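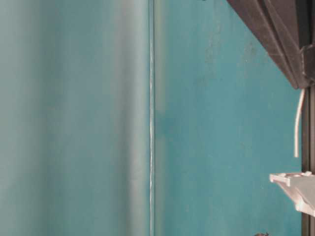 Our visit to the Sarnirent test hall at Clalthorpe was arranged around a single fault. In the spring, an automated handling cell there stopped without warning in the middle of a run, and the host had offered to take visiting members through the event and the changes made since. We were first shown the view from the fixed camera beside the workspace. It covers very little: teal surfaces, a dark angled component in the upper corner, and a thin white cable that hangs from it and ends free in front of the wall. Much of the morning's discussion concerned cables of this kind, and whether anyone reviewing camera records would treat a hanging end as a matter to report.

The stop occurred on cycle 142 of a planned 300. According to our hosts, the controller lost the signal from a position sensor and brought the arm to rest as designed. The difficulty came afterward. The signal returned for a short time, the fault cleared itself on the operator panel, and the cell was restarted before anyone had entered the enclosure to inspect it. It stopped again 20 cycles later. No person was hurt and no parts were lost, but the site recorded the restart as a safety matter and suspended work in the cell until the review was complete. 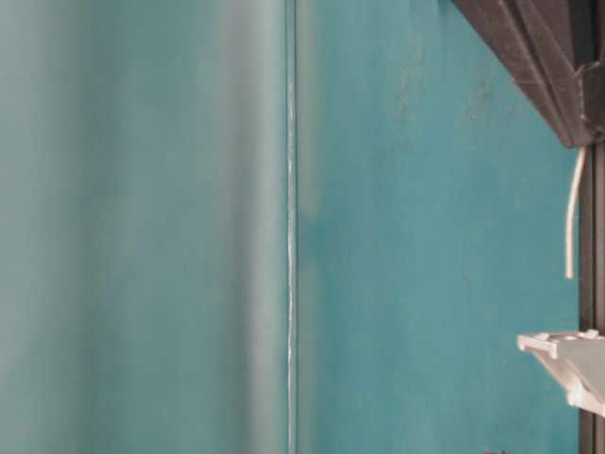
Feyisa Technical Visits Group - Safety and Maintenance Section

The second part of the visit dealt with the review itself. The cause was traced to a connector that had worked partly loose. The replacement, supplied by Trorneo, locks in place and is checked by hand at the start of each shift. Members asked why the earlier inspection had missed the problem. The answer was that the inspection sheet called for cables to be "present and undamaged" and made no mention of whether each one was seated.

The camera was also discussed at some length. One pale surface stands so close to the lens that it blurs across the left half of the view, and the white plastic piece at lower right comes in only from the side. Our hosts accepted that footage of this type cannot take the place of a walk-in inspection. A cleared fault now requires a signed check inside the enclosure, with power isolated, before any restart. The cell must then complete 100 cycles at reduced speed.

Members raised two points that remain open. The first is who may sign the check on the night shift, when no maintenance lead is on site. The second is whether a fault that clears itself should be shown differently on the panel. Sarnirent has agreed to reply to both in writing, and the replies will be sent to all members who attended.

The section thanks the staff at Clalthorpe for a frank account. Members wishing to join the return visit in October should apply to the section office in the usual way.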